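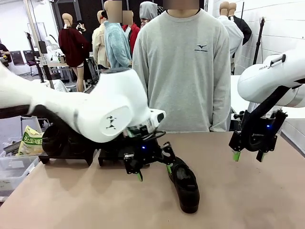
The two-arm cell at the Retura open day, with the left gripper at the side of the shoe.

Two-arm shoe handling at Retura

The Retura workshop opened its floor to members in April. The main item on the program was the bimanual cell, which is being trained to pick up single shoes from a tabletop and set them on low display racks. Aigars Eglītis, who runs the cell, gave the technical walk-through and took questions between runs.

The hardware is conventional. Two white six-axis arms face each other across a tan table, each carrying a black two-finger gripper with green at the fingertips. Eglītis said the fingertips are a soft molded part from Hastar, replaced when the surface starts to polish. Hard fingers had been tried first and left marks on glossy uppers.

Shoes are an awkward class of object. The opening is flexible, the heel is stiff, and the toe box gives under load by an amount that depends on the model. The group settled on a side contact near the toe with one arm while the second arm waits above the table. Once the first contact is stable, the second arm closes on the heel and the pair lifts together. A one-handed lift by the collar is faster but lets the shoe swing, and placement on the rack suffers.

The training set at the time of the visit stood at 1000 teleoperated episodes covering 41 shoe models, nearly all of them dark. Light-colored shoes are next. Of the full set, 234 episodes were set aside for evaluation and are not used in training. Eglītis declined to give a success rate until the evaluation has been repeated with the racks moved – the current policy has only been tested with them in their usual place.

Several visitors asked about cycle time. It is slow, and deliberately so. Arm speed is limited whenever a person is at the table, and the controller pauses before each grasp to re-estimate the pose of the shoe. Tamošiūnaitė, the retail fixtures firm supporting the work, wants repeatable placement before anything else.

Questions on cabling took up more time than planned. The gripper lines run outside the arms and need slack at the wrist, which restricts how far the last joint can turn before the hose loads up. The planner treats this as a soft limit. A revised cable guide from Wotow is on order.

The next session will cover garments, starting with folded shirts. Places are limited to six per group, and members who missed the April visit will be offered them first. Requests go to the workshop desk in the usual way, with the name of the member and any access needs.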